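Notebook – bedding and clothing station, February

9:40. Started with the mattress. The old cover came off last night and Ketsara put it in the bin for washing. The cream fitted sheet is on now. It goes on easier if you do the two far corners first and then kneel on the near edge while pulling the last one over. I did it the other way around and had to start again. It still has small wrinkles. I am leaving them, since we agreed in January that a drum-tight sheet makes the shirts slide and gives folding times that are too good.

Clothing for this round is the cotton set from Wannasri. All of it has been washed once at 56 minutes on the short program and air-dried on the rack by the door. Please don't use the dryer for this set. Two of the collars from the previous set went stiff that way and Efe had to throw out a morning of notes.

Order of work today:
Shirts first, from a soft heap, collar left wherever it lands.
Then pants, same start.
Towels only if there is time before Siriporn needs the table.

10:25. The blue shirt is the awkward one again. Its collar flops under and the sleeve folds back on itself as soon as the shirt is set down. Josiane thinks the fabric is too light for its size. I weighed a few of the others on the kitchen scale and then the battery gave out, so no number for the blue one yet. Orathai has spares in the second drawer, under the tape.

Tried three ways of starting the fold:
From the shoulders – good when the collar is up, useless when it is under.
From the hem – slow but neat at the end.
From one sleeve – fastest, and the result looks like I slept on it.

I would go with the hem for the written procedure and keep the shoulder start as a note. Efe disagrees and says people at home start from the shoulders whatever the instructions say. Fair point. We can put both in and mark which one was used.
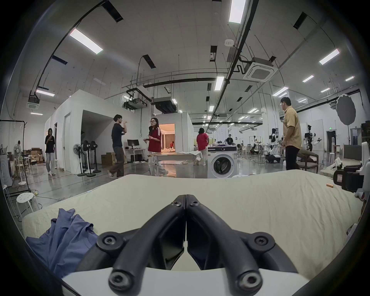

11:50. Room got busy before lunch, with people going past on both sides of the station. It's fine for folding but not for anything laid out on the floor. If we do the suitcase packing in here we should move it to the afternoon or ask for the back half of the room.

Small things to fix at the station:
The mattress creeps toward the wall when you lean on it. A strip of the rubber mat from Usavberg under each end should hold it. We have one roll open, 300 cm left according to the label Siriporn wrote on it.
Loose small items end up on the bed. Empty pockets and clear the sheet before each start, and put things in the tray, not on the pillow shelf.
The laundry bin needs a lid or a sign. Someone put clean towels in it.

1:15. Back from lunch. Siriporn took the table early, so no towels today. Went through the pants instead, all folded in thirds, no trouble except the pair with the long drawstring. Tie it before folding. Josiane wants the knot written down as a step of its own and I have added it to the draft.

Order for Cenus: 2 more fitted sheets, same size, same cream color if they still have it. Last invoice was number 1381, quote that so they send the deep-pocket kind. The shallow ones pop off at the corners.

3:30. Stopped here. Blue shirt is hanging on the rack, everything else is stacked on the shelf by size. Sheet stays on for tomorrow. Still to do: weigh the blue shirt, cut the rubber strips, ask Orathai whether the Nadville towels are washed yet.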